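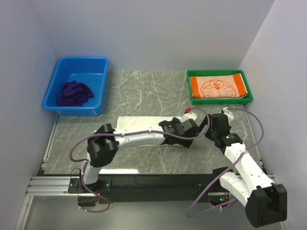
Folding table at Hikbridge, with the blue bin, the green tray and a white towel laid flat.

Hikbridge Linen Store
Progress report to the Grevari Fund, second period, to the end of July
Prepared by Solange Cloutier, with figures from Halyna Pasichnyk

1. Summary

The store takes in donated towels and small linens, washes and folds them, and sends them out in packs to households moving into a new tenancy. In this period we sent out 387 packs. The target in the grant agreement was 200 for the period, so we are well ahead on that line. We are behind on the second line, which was to open a collection point at Sasow, and section 5 deals with that.

Spending is within budget except for washing powder and electricity. A full breakdown is in the spreadsheet sent separately.

2. Changes to sorting and folding

In the last report we said that folding was the slow part of the work. Clean linen was coming off the drying racks faster than we could fold it, and it was being put down wherever there was a space. Folded and unfolded pieces got mixed up and a fair number were folded twice.

Aatos Toivonen rearranged the folding room in the first weeks of this period. Each table now has the same layout. A deep blue bin stands at the back on the left and holds cloths that still need folding. A shallow green tray stands at the back on the right and holds what is finished. The middle of the table is kept for the piece in hand. We tried it with the tray at the front first, but sleeves kept catching it and the pile slid.

The rules for the table are short and are pinned up by the door:

One piece on the table at a time.
Lay it flat before the first fold.
Corners to corners, then fold again to fit the tray.
Patterned towels go in with the rest. Do not start a separate pile.
When the tray is full, take it to the shelves and bring back an empty one.

The fourth rule caused more talk than the others. Before, children's towels and anything with a picture on it were put to one side, and the side pile was never shelved. Bernadette Ferrand went through it with the packing team and found pieces that had been sitting there since the store opened. Households with children had been asking for exactly those. Cartoon towels now go through in the ordinary way and are picked out at packing if a family wants one.

Dark cloths are still a problem. Deep purples, navy and black shed lint onto white towels, and it shows. They are now washed on their own, but they share the folding tables with everything else. Halyna has asked that the tabletops be wiped down between a dark piece and a white one. This is done most of the time. The marbled grey tops do not show lint very well, so it is easy to miss, and we may end up setting aside one table for dark linen only.
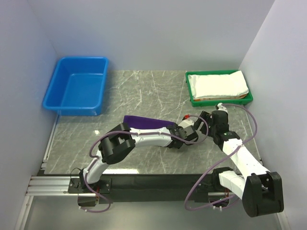 The green trays are the right size for a standard bath towel folded in half three times. Larger bath sheets do not fit without a fourth fold, and then the stack leans. We have asked the supplier, Koskela, whether the trays come in a longer size. They have quoted for them, and the cost can be met from the equipment line if you are content with that.

Thick towels also spring back at the corners, so a stack that was level when it was made can be uneven by the time it gets to the shelf. Onni Salminen has been putting thinner cloths at the bottom and the thick ones on top, and this has worked better than the other way round. It has not been made a rule yet. We would like to see how it goes through a busy week first.

3. What goes in a pack

A standard pack has two bath towels, two hand towels, a face cloth and two tea towels. Families get an extra bath towel for each child. We have stopped including table linen. Very few households wanted it and the cloths took up most of a shelf.

White and pale towels remain the most requested. We get fewer of them than we need, and those that do come in are often too worn to send out. Anything thin in the middle or frayed along the hem is cut up for cleaning cloths or passed to the animal shelter. Hotels have been our best source of white towels, but the supply is irregular, with nothing for a month and then several sacks at once.

4. People

The store has a paid coordinator (Solange) and a part-time stock assistant (Halyna), both funded through the grant. Bernadette runs packing two mornings a week. We had 19 people on the folding rota at the end of July. Some of them come once a month and some come most days, so the number says less than it seems to.

Two people left the rota because standing for a whole session was too much for them. We have since bought three high stools from the equipment line. One of the two has come back.

5. Sasow collection point

This was due to open in the period and did not. The room we had been offered has damp along the outside wall and is not suitable for storing linen, clean or otherwise. The landlord has agreed to treat the wall but has given no date. Onni has looked at two other places in Sasow. One is upstairs with no lift. The other is a former shoe repair shop at a rent we could just manage, and we are waiting to hear about the length of the lease.

We ask that the money set aside for Sasow be carried over into the next period. None of it has been spent.

6. Next period

Settle the room at Sasow, or come back to you with a different location.
Order the longer trays if approved.
Decide about a separate table for dark linen.
Replace the older of the two washing machines, which now needs the door held shut to start. Two quotes are attached.
Write to the hotels again before the autumn, when most of them renew their stock.

Halyna will send the pack figures by district once the July sheets have been typed up. The electricity bill for the period arrived late and has been entered as an estimate.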